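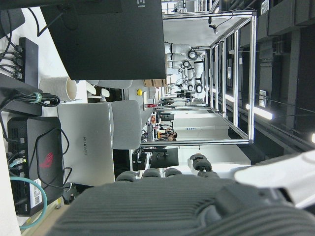
The workroom at Wedura, with one arm inside the aluminum frame.

December
By Tyyne Saarinen

Themis Kourkoulas has a short answer for people who want to know when a robot will clear their table. "Not this winter," he says. He runs the hand group at Wedura in Lornville, where a good share of the work is picking up a ball and putting it in a mug.

He came from Rutell, a parts packer, where he looked after sorting machines for 13 years. Those machines did one job on one shape. "A kitchen has 280 shapes before you open a drawer," he says. "And you want the cup back in one piece." 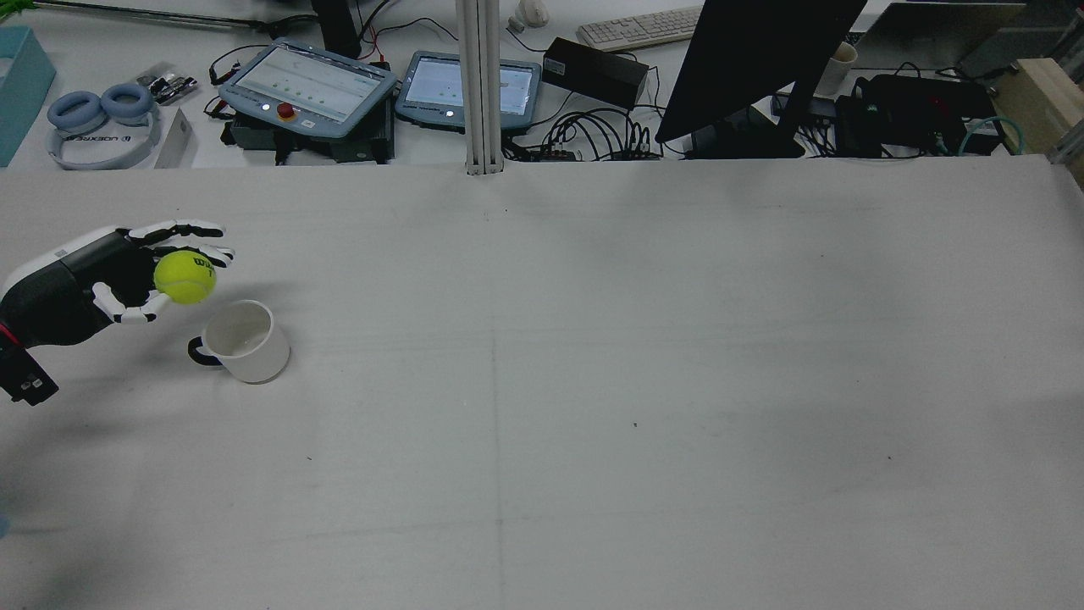
Page last changed: December, 4:15 p.m.

The tennis ball is an easy object, he says, bright and forgiving to grip. The mug is harder. It can slide, and the handle gets in the way of the fingers. "People see the ball held up over the mug and think we're nearly done. Letting go in the right place is its own problem."

His colleague Ragnheiður Frandsen works on the fingertips. She thinks shops will see useful machines before homes do.

"In a stockroom you can decide where the shelf goes," she says. "At my house the shelf is wherever my son left it."
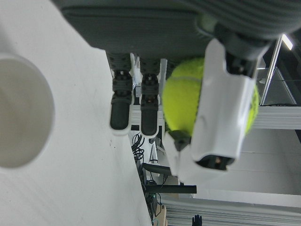
What a shift looks like

The group plans up to 700 tries a week on a single chore. Frandsen reads the failures first. Most are dull — a finger lands a little low, or the ball rolls. She would like visitors to watch those too.

I asked whether the hand could unload a dishwasher. "One mug, on a good day," Kourkoulas said. "Wet plates, no. Knives, I wouldn't want to be in the room." 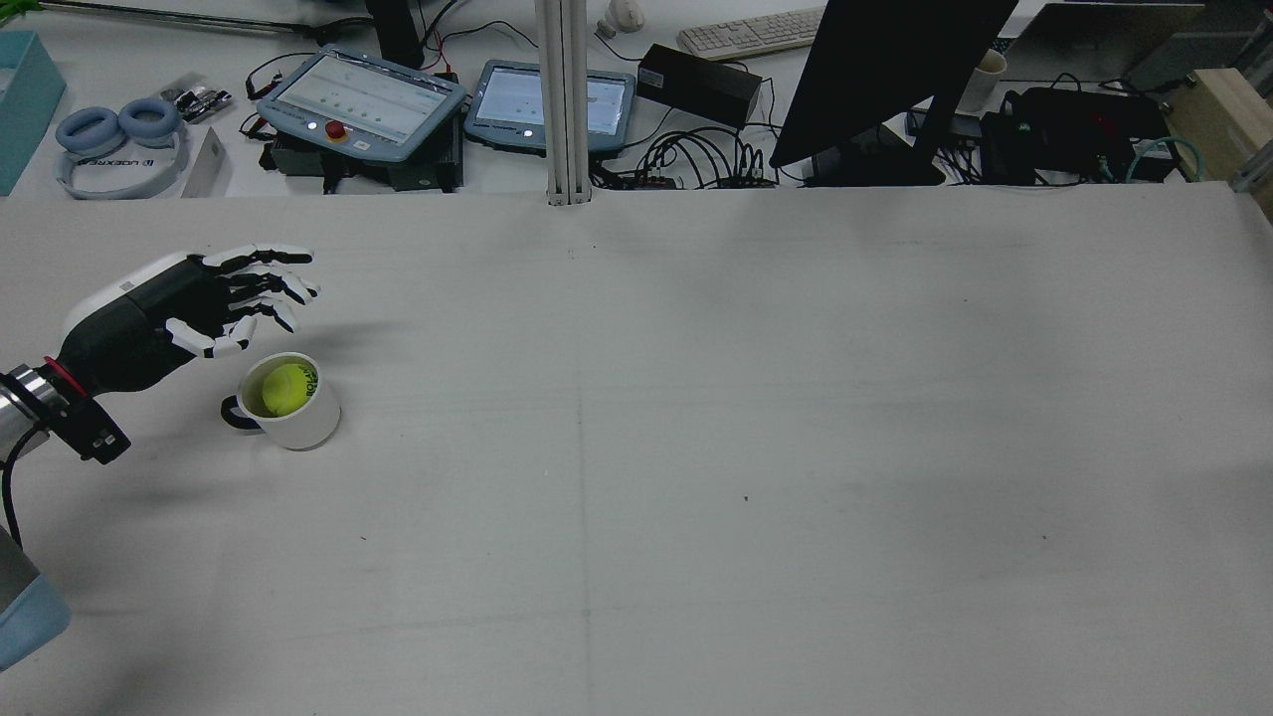 Last changed in December (spelling of a name corrected)

With the ball in the mug, the chore counts as finished only when the hand has backed off without knocking anything over. Kourkoulas wants three different chores working on the same table before he talks to any store about a trial. Folding towels is on his list. Frandsen wants it taken off.

Contact the newsroom | © Lornville pages | Back to top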